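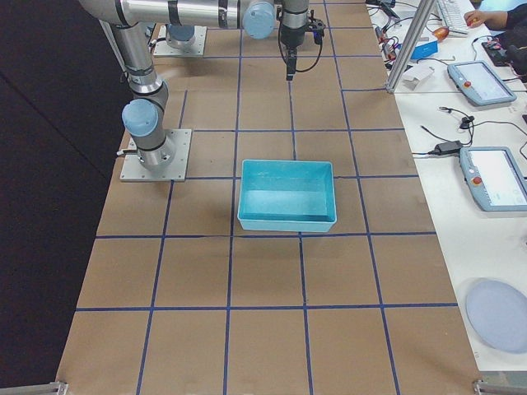

大桌子铺牛皮纸、贴胶带格子，怎样贴才平整？

提问者：Vasanthi Arumugam
发布于 7/11/23
分类：家居与手工 / 桌面保护

各位好。中文不是我的母语，如果有写得不清楚的地方，请告诉我。

我有一张很大的工作桌，桌面铺了棕色牛皮纸，上面用深蓝色胶带贴成一格一格的，横向和纵向都有。格子的用处是让小东西有固定的位置：一只空的蓝色塑料盒放在其中一格，玩具小车之类放在别的格里，用完以后按照格子放回去。

现在我准备换新纸，有三个问题想请教：

第一，纸铺上去以后总是有浅浅的折痕，怎样才能减少？
第二，胶带线贴到桌子的远端就容易歪，有没有简单的办法贴直？
第三，旧胶带撕下来的时候会把纸的表面也带走，虽然纸要换，但是我希望有时候只改一两条线，不用全部重新铺。

纸是在 Killeder 买的，一卷很长，宽度比桌子窄一点，所以中间有可能要接缝。预算不多，请不要推荐定做的桌垫，谢谢。

补充：有朋友问塑料盒会不会滑动。不会，只是换格子的时候要拿起来，不要推，推的话纸容易起皱。
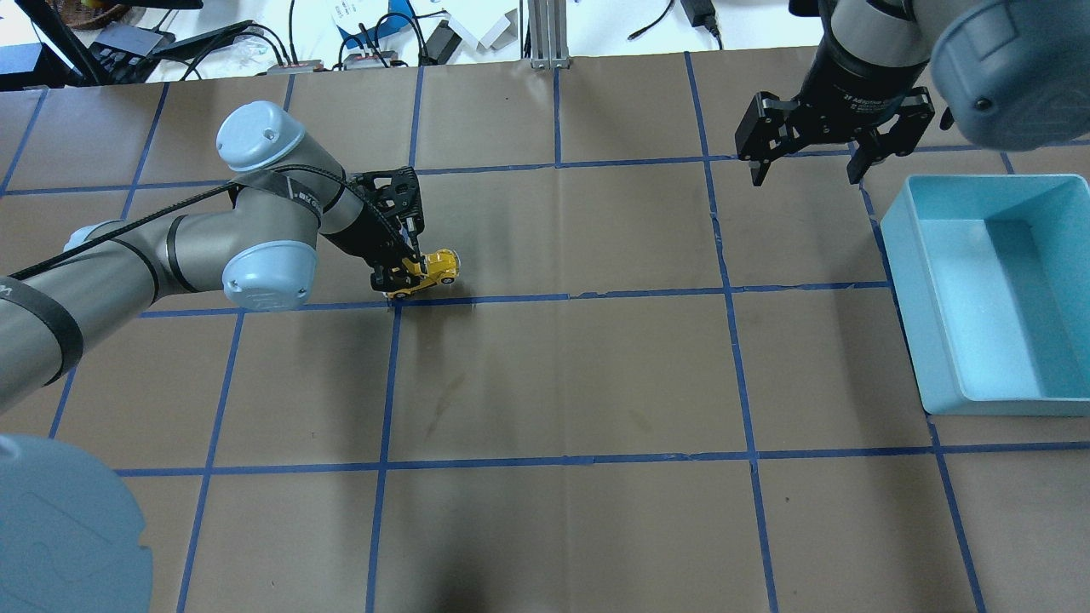
回答一（提问者已采纳）
Ciarán Hayes

我在 Urnton 的一个手工教室帮忙铺过很多次这样的桌子，下面按照你的三个问题来写。

关于折痕。成卷的纸有“记忆”，刚拉开的时候两头会翘。请提前一天把需要的长度裁下来，反方向松松地卷一次，用橡皮筋套住，放一个晚上。第二天铺的时候先固定一条短边，然后一个人拉住另一头，另一个人用干毛巾从中间往两边抹。不要用湿毛巾，牛皮纸吸了水会鼓起来，干了以后更不平。纸边最好包到桌子下面再固定，只贴在桌面上的话，袖子经常会把它刮起来。

关于贴直。不要靠眼睛看。先在桌子的两条长边上用铅笔做记号，间距用同一根木条来量，比每次读尺子准确。然后在相对的两个记号之间拉一根棉线，胶带沿着棉线贴。一条线尽量一次拉到底：先粘住一头，把胶带悬空拉到另一头，对准了再放下去，最后才用手指压。如果一边走一边压，每一小段都会偏一点点，到了远端就很明显。

先贴所有长的线，再贴短的线。这样交叉的地方只有一层在上面，以后要换短线比较方便。

关于撕胶带。请买低粘度的美纹纸胶带，包装上一般会写“低粘”。撕的时候角度要小，几乎贴着纸面往回拉，慢慢地拉。如果已经粘得很牢，可以用吹风机的低档吹几秒钟，胶会变软。贴了好几个月的胶带就不要抱太大希望了，纸面多少会起毛。

接缝的问题：把接缝安排在一条格子线的下面，胶带正好盖住。两张纸重叠 2 厘米就够了，重叠太多会有一道棱，小车从上面经过会跳一下。

回答二
用户 Plodley

用双面胶把纸全部粘在桌子上就不会皱了，我家就是这样的。

　　评论，Ciarán Hayes：全部粘上去的话，换纸的时候会很辛苦，桌面上的胶要清理很长时间。我建议只粘四边。

　　评论，Plodley：我还没有换过，所以不知道。

回答三
用户 Venkataraman

前面的回答已经很详细，我只补充两点。

一是纸的厚度。请看一下你买的那卷是多少克。我用过每平方米 100 克的，普通使用没有问题，胶带撕得小心一点，表面也基本能保住。太薄的纸很容易透出下面的东西，也容易破。

二是格子的大小。换纸之前，可以先把最大的那只盒子放在桌上量一下，格子要比盒底稍微大一点，不然盒子总是压在线上，胶带的边很快就会卷起来。我四月份重新贴的时候没有量，后来有 9 条线要移动，花了一个下午。

提问者追加：

谢谢三位。棉线的办法我试了，比以前直很多。接缝也按照说的藏在线下面了。低粘的胶带附近的店只有浅色的，我还是想要深蓝色，这样在棕色的纸上看得清楚，如果有人知道哪里可以买到，请在下面留言。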